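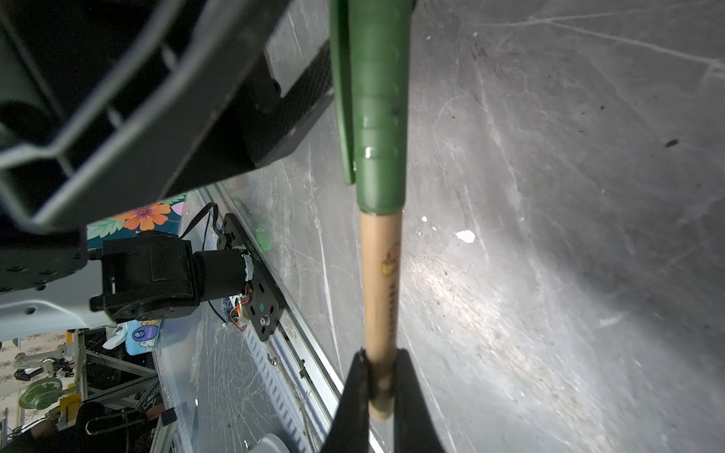
**Sullard two-arm starter kit, worth the money?**

**jaehoon_koo**

Okay so I've been going back and forth on the Sullard kit since September and I'm finally at the point of putting a card number in. For anybody who missed the last thread, it's the package with two small arms, a rail to bolt them on, wrist cameras, and the recording software on a yearly plan. They want $1,374 for the hardware and the first year of the plan is thrown in.

What I want to do is small stuff. Pens, chalk, brushes, sorting them and putting them away, that kind of thing. My other option is the Zein bundle, cheaper up front, but you supply your own frame and I can't drill a straight hole to save my life. Anybody here own either one?

**soo_ah_k**

I own the Sullard! Bought it with my own money, before somebody asks. I like it a lot for pens. Thin round things are where most cheap grippers make you want to throw the whole arm out the window, and the Sullard fingers come in narrow enough at the tip that you can get at one pen lying next to another. You do have to take your time setting the closing force (the default is way too strong, I snapped a crayon the first evening and then, like a genius, another one).

Software is fine. Menus are ugly. The export button is in a place no sane person would look, under Devices.

**D. Koo**

Going to disagree some. The arms are good, the plan is the problem. Year two costs you $31 a month and if you let it lapse you lose synced recording from the wrist cameras. The cameras you paid for! I wrote to support and got a very polite email that said nothing. Zein doesn't do that.

(No relation to the OP, we've been through this.)

**soo_ah_k**

That's fair about the plan, but you can still run the arms without it, you just don't get the cameras lined up in time with each other. For somebody who wants to play with putting chalk in a box I don't think it matters. For what Jae-hoon is describing I'd get the first year, see if you use it, and cancel if you don't.

**D. Koo**

He said sorting. If he wants to train anything on it he needs the sync. I'd rather he hear it now than next winter.

**seulgi.jeon**

Can I jump in on the workspace question, because I think it matters more than which arms you pick. Build yourself a proper box. Bars on the edges, panels on the inside, and a floor that isn't shiny. I lost an entire weekend to a glossy table. Also swap the panels out now and then, a busy pattern one week and a plain one the next, so you're not tuning everything to one background. Wallpaper offcuts are great for this and cost next to nothing.

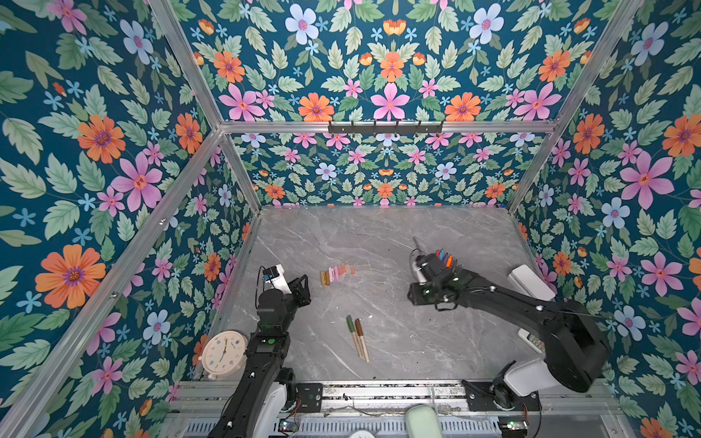

Joon-young Son thinks the floor advice is right but says to go easy on the wallpaper until the basic grasps are working, or you'll spend your first month wondering whether the arm is bad or the background is. He'd start plain and add the flowers later.

**seulgi.jeon**

Yeah, I can live with that. I went straight to the loud stuff because that's what I had in the closet.

**jaehoon_koo**

This is super helpful, thank you all. Two more things. How loud are they? I'm in an apartment. And has anybody tried the Brandari fingertips on the Sullard arms? The listing says they fit.

**soo_ah_k**

Loud-ish when both move at once, quiet when they're holding still. My neighbor has never said a word, but she also plays the drums.

Never tried the Brandari tips.

**D. Koo**

I have. They fit after some filing. Grippier on smooth barrels, worse on chalk, they pick up dust and then everything slides. I took them off. If you want mine, pay shipping and they're yours.

**jaehoon_koo**

Sold, sending you a message. I'm still leaning Sullard but the subscription thing bugs me more than it did this morning. Does the Zein software do two arms at once or is it one at a time?

**D. Koo**

Both at once, but you set it up by editing a text file.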